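Losley Street, Second Shelf

Hatice Uysal had promised the workshop a robot that could push one block away from its friends without upsetting the friends. She had promised it in March, when everyone was feeling generous about deadlines.

By June the arm had a name, Pallik, and a habit of bowing before every move. Bülent thought the bow was charming. Hatice thought it was a loose shoulder joint and had 55 lines of code that agreed with her.

"Does it have to use the rod?" he asked. "It has fingers."

"The rod is the point."

"It's a stick, Hatice."

She gave him the look she kept for people who borrowed the good screwdriver. Then she typed the command, and Pallik bowed, thought it over, and went in.

Bülent put down his sandwich. In 12 tries he had never once put down his sandwich.
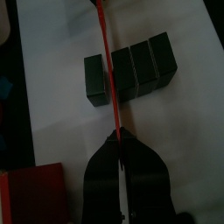

Pallik between the first block and the other three, June.

Neither of them spoke. Upstairs, Oona Pitkänen was running the band saw and singing over it, badly, in a language she claimed was Finnish.

"Now what?" whispered Bülent.

"Now it goes left."

"And did you tell it which left?"

Hatice looked at the arm, then at the screen, then for a long time at the sandwich.

"Hold the table," she said.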